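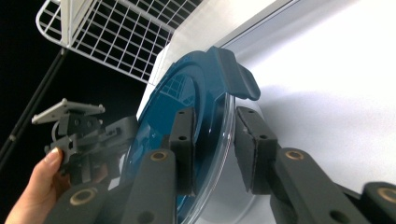
Lid Storage in a Shared Kitchen: Final Report
Home and Consumer Studies, Watkins Hall Project Group
Submitted by Mervyn Goodall

1. Background

The shared kitchen on the second floor of Watkins Hall is used by 15 residents. Plastic food containers are kept in one cabinet and on the shelf next to it. In November the group was asked by the hall office to study why containers were so often left without their lids and to propose a better arrangement within the existing space.

2. Method

All containers and lids were removed, washed and matched. Items without a partner were set aside in a box marked for collection. Residents were then given 12 days to claim them. After that period the group tested two arrangements for the lids that remained: stacked flat by size, and stored upright on edge.

3. Observations

Flat stacking used the least shelf width, but residents had to lift the whole pile to reach a lid near the bottom. Small lids slid behind larger ones and were lost from view.

Upright storage made each lid easier to find. Round lids presented a difficulty, as they roll unless something holds them on both sides. Lids with a tab, such as the round teal one with the clear rim, were best placed with the tab at the top, where it could be taken between finger and thumb. Raised ridges on the face of a lid held crumbs and soap residue, and these lids required a second rinse before they were put away.

A wire divider from Zoltton was tried first. Its slots were too narrow for domed rims. The Pisora rack, which has wider spacing, accepted every round lid in the kitchen and was kept for the rest of the project.

4. Recommendations

The group recommends that lids be stored upright in the rack, with the largest at the back. Containers should be nested on the shelf below by shape. Unmatched items should be removed at the end of each term. A label on the cabinet door should show where each size belongs.

5. Limits of the Study

The trial covered a single kitchen. The third-floor kitchen has deeper cabinets and may need a different rack. The group did not examine glass containers.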